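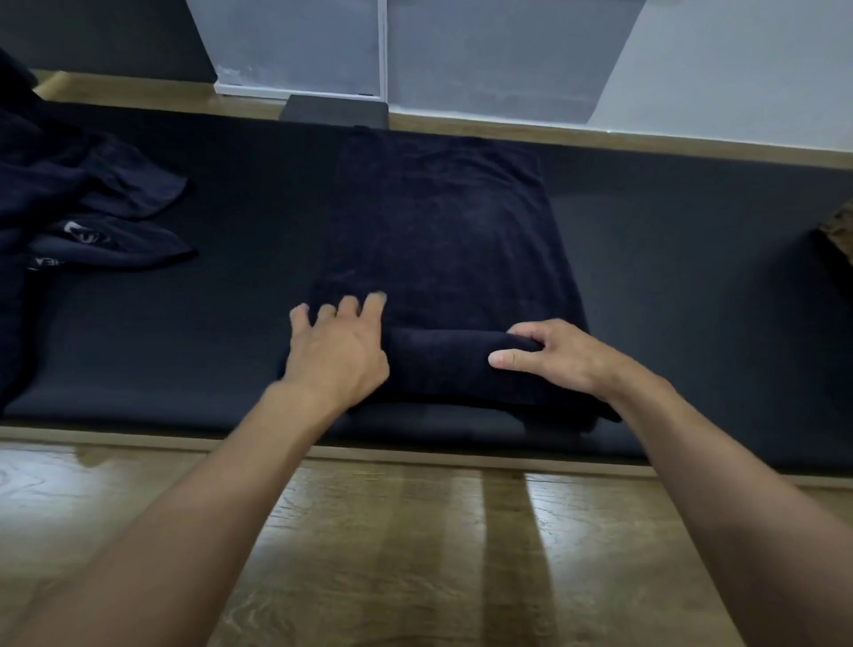 Rolling a navy towel on the low bed

Thread: Rolled or folded? Towels, one basket, and a sweatshirt problem
Board: Linen and Closet Storage

v_onyshchenko
I am standardizing how we store navy terry in the guest rooms and would like opinions before I write it down. Current method for a bath towel: lay it flat on the mattress, fold the near edge over once, then roll away from the body with one hand and keep the other hand flat on the part that has not been rolled yet. The flat hand matters. Without it the towel walks along the mattress and the roll comes out conical.

My brother Svyatoslav wants everything folded flat. His claim is that a roll wastes space in a rectangular basket. My claim is that a roll holds its shape when you take out the one next to it.

Towels are the Plistach bath size, heavy pile. Shelf depth is 40 cm.

grenddale_linen
Your brother is right about the space. Cylinders in a box leave gaps at the corners, and thick terry only closes part of them when you push. If the shelf is fixed at 40, fold in thirds lengthwise, then in half, then in half again. Spine facing out.

huang_k
Depends on the pile. With thin waffle weave I roll. With heavy terry the center of the roll never gets tight and it relaxes overnight.

v_onyshchenko
Relaxing has not been an issue. I checked a set on Monday that had been rolled since the previous week and the diameters were within 9 mm of each other.

grenddale_linen
Measured how? Terry compresses under a tape. You can get any number you like.

v_onyshchenko
Two books and a ruler, books just touching the pile. Same books each time.

veltlow_owner
You are both skipping the container. A wicker basket is not a shelf. The walls flex, and the weave catches loops. I have the Veltlow basket in the medium size and lost loops from two towels along the inner wall before I changed the order of loading. Flat pieces go in first, upright against the far wall, fold side down. Hold the near side of the basket with one hand and press the cloth against the wall with the other so it does not slump into the middle. After that, whatever you add in front only touches cloth on that side.

Also check the rim. When the twisted edging starts to fray, trim the loose strand and glue the end. Do not pull it.

v_onyshchenko
That is useful. I had been loading from the near side. What do you do about the floor of the basket? Mine has gaps in the weave and dust comes up through it.

veltlow_owner
A cotton liner, or one old pillowcase folded to the size of the base. Wash it when you wash the towels.
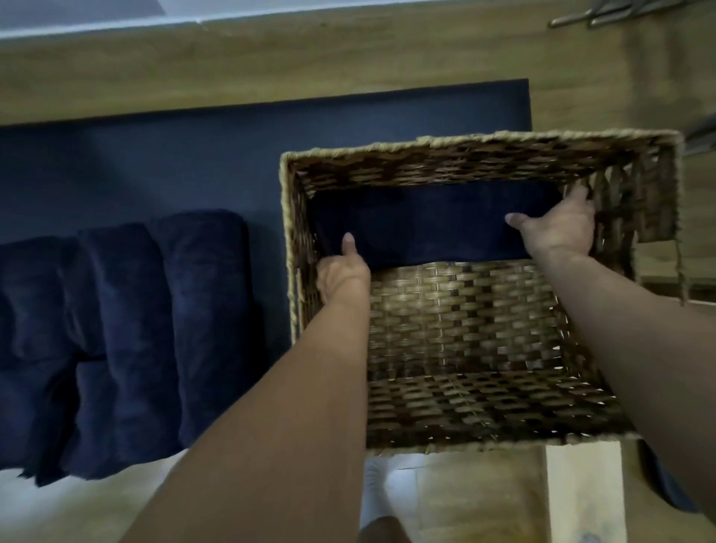
Re: loading order and the small pieces

s_onyshchenko
Svyatoslav here, the brother. For the record, I never said everything should be flat. I said the pieces that go in the basket should be flat, and the ones on the open shelf can be whatever he wants. Folded pieces laid side by side on a flat surface before loading can be compared for width. If one is wide, refold it then. Once it is in the basket you will not bother.

grenddale_linen
Agree with this. Stage first, load second.

huang_k
Disagree. Staging doubles the handling. I fold and load one at a time, and for a batch of 18 hand towels the difference is roughly four minutes. Width variation in a basket does not matter if the basket is full.

s_onyshchenko
It matters when it is half full, and a basket in use is half full most of the time.

huang_k
Fair, for guest rooms. Mine is a gym.

v_onyshchenko
Second question, same color, different item. We keep a few navy fleece garments with the linen and they do not stack with the towels. The sleeves and legs are the difficulty. If I fold them inside the block, it domes in the middle. If I leave them out, I have strips hanging off the shelf.

grenddale_linen
Garments do not belong with linen. Separate bin.

v_onyshchenko
There is no separate bin. Assume there is no separate bin.

veltlow_owner
Do it on a table. A mattress gives under your hands, and you cannot set a hard crease in fleece on a soft surface. Fold the body to a block first with the long parts still lying out toward you. Then turn up the bottom flap, pinch both ends, and pull slightly outward while you tuck, which takes the slack out of the middle. 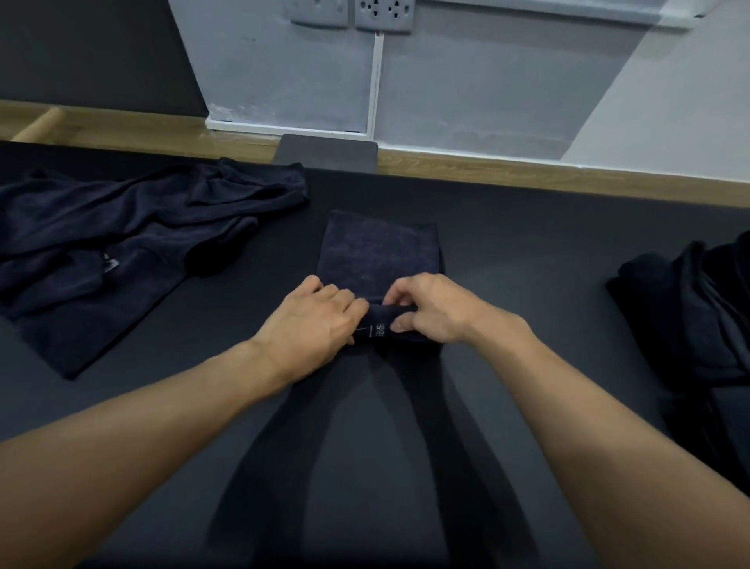

The long parts come last. Lay them parallel, fold each one back on itself, and slide them under the block so the dome is on the bottom, where the weight of the stack flattens it. On anything with a printed mark, I keep the print on the outside of the fold. Dark navy on a dark table is hard to read under ceiling light and the print at least tells you which end you are looking at.

huang_k
Under the block is bad for fleece. You get a permanent ridge.

veltlow_owner
I have four of them stored that way since March and no ridge. What weight is yours?

huang_k
Heavier, brushed inside. Could be that.

v_onyshchenko
Tried it on two this evening. The tuck with the outward pull works and the block is visibly flatter than what I had. Pushing the sleeves underneath took me several attempts on the first one and the second was fine. I will write the basket procedure as flat pieces, far wall first, liner in the base. Bath towels on the open shelf stay rolled.

s_onyshchenko
Spine out on the folded ones.

v_onyshchenko
Spine out, agreed. Does anyone have a liner pattern for a rectangular base with rounded corners? The pillowcase bunches at the short ends.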